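Do I need my own tools for the spoon carving day at Skoltulton?
Please don't worry about it! We have plenty of axes and hook knives to lend, and Saoirse sharpens every one of them herself in March.
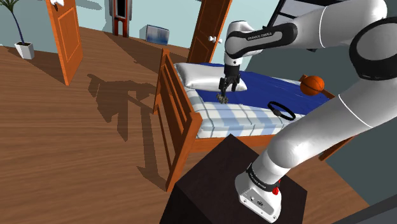
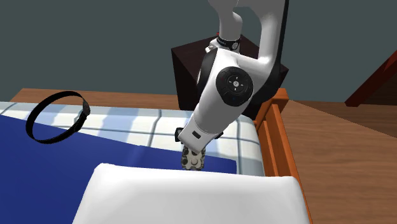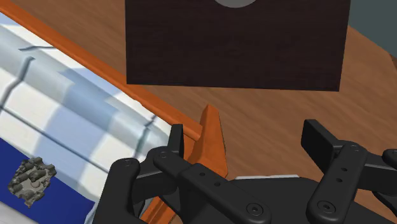
Classes & Visits

How many people are in a class?
Just four to a bench, so Dalibor can get round to everybody (he does love to chat).

Can I bring my grandfather's old drawknife?
Oh, please do, we'd love to see it! Our own oldest one is stamped 1881 and still cuts beautifully.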